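# Craft room tables: caddies, sticks and resetting between sessions

**Horkholm Community Centre members' board, Shared Rooms section**
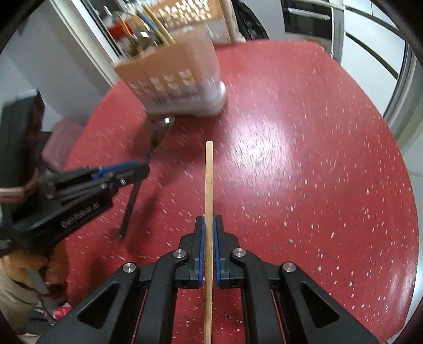

**Desk_Coordinator** wrote:

Members are asked to comment on the arrangements for the craft room before the new term schedule is confirmed. The present practice, adopted in March, is that each table is reset by the group leaving the room. Sticks and tools are to be returned upright to the table caddy, the red tabletop is to be wiped down, and any metal pieces are to be taken back to the supply cupboard. Fifteen minutes are allowed between bookings.

Several groups have reported that this interval is too short. Others have asked that the caddies be withdrawn altogether and replaced by closed tubs. Comments are invited from all regular users of the room, and will be read before the September 2018 bookings are issued.

---

**toft_weavers** wrote:

Our group would not support the withdrawal of the caddies. An open container in the middle of the table allows every participant to reach what is needed without leaving their seat. Closed tubs were in use at the Toft hall when we met there, and the lids were left on the floor, where two of our members tripped on them.

We do ask that the plain sticks and the coloured ones be kept apart. At our last meeting we spent a good part of the first hour picking out natural sticks for a weaving frame.

---

**multau_parents** wrote:

With respect to the previous poster, separating sticks by colour is not a reasonable duty to place on a group of children aged five to eight. Our booking ends at noon and the parents have coats, lunches and younger siblings to manage. We return everything to the caddy. We do not consider that we should be asked to sort it as well.

We would support a second caddy on each table if the budget permits.

---

**Desk_Coordinator** wrote:

For clarity, the present rules do not require sorting by colour. They require only that sticks be stored upright and that used or glued sticks be discarded. A box of 2000 plain sticks is held in the cupboard and may be drawn on by any group that signs the sheet.

---

**rm14_models** wrote:

I write on behalf of the model builders in Room 14, who use the craft room for overflow.

Our concern is with small metal items. Rings, clips and fasteners are regularly left on the tabletops after a session. On a speckled surface they are difficult to see, particularly where the overhead light reflects, and they have scratched the finish on at least one table. We request that the rules state plainly that metal pieces do not go in the caddies and do not stay on the table.

As to the caddies themselves, the cardboard sleeves ought to be removed. Cardboard absorbs paint water and cannot be wiped. The plastic container underneath is perfectly adequate.

---

**toft_weavers** wrote:

I must disagree regarding the sleeves. The one with the rows of little windows was made to look like a building, and the children of several groups are fond of it. A damaged sleeve can be replaced in a few minutes with a piece of carton and some tape. Kindly leave them in place.

---

**rm14_models** wrote:

Fondness is noted. I would still ask who is to replace them. The sleeve on our table at Easter was soft along the bottom and had been that way for weeks.

---

**skomeo_user** wrote:

May I suggest a practical arrangement. At the Skomeo library, sleeves are covered with clear contact film before use. The film can be wiped with a damp cloth and lasts a full term. I would be willing to prepare enough for the room if the Centre supplies the film.

On the matter of the sticks, we found that standing them with the square ends up makes it easier to draw out one at a time. Mixed bundles with pointed tools among them are a different matter, and I would prefer to see scissors and awls stored elsewhere.

---

**multau_parents** wrote:

We would be grateful for the film-covered sleeves. We also agree on scissors and awls.

May we return to the interval? With small children, 15 minutes is not workable.

---

**Desk_Coordinator** wrote:

Thank you for the comments to date. The following is proposed and remains open to objection:

- Caddies stay on the tables, with sleeves covered in film as offered above.
- Scissors and awls are stored in the cupboard.
- Metal pieces are returned to the cupboard at the end of each booking.
- Colour sorting remains optional. Groups that require plain sticks should draw them from the cupboard box.
- The interval after children's bookings is extended by five minutes.

The purchase of second caddies has been referred to the office.

---

**rm14_models** wrote:

The fourth item is acceptable to us, as is the third. We maintain our objection to the sleeves, covered or otherwise, and ask that it be recorded.

---

**toft_weavers** wrote:

Accepted on behalf of our group. Could the cupboard key be left at the front desk on evenings when the office is closed? We were unable to get in twice last term.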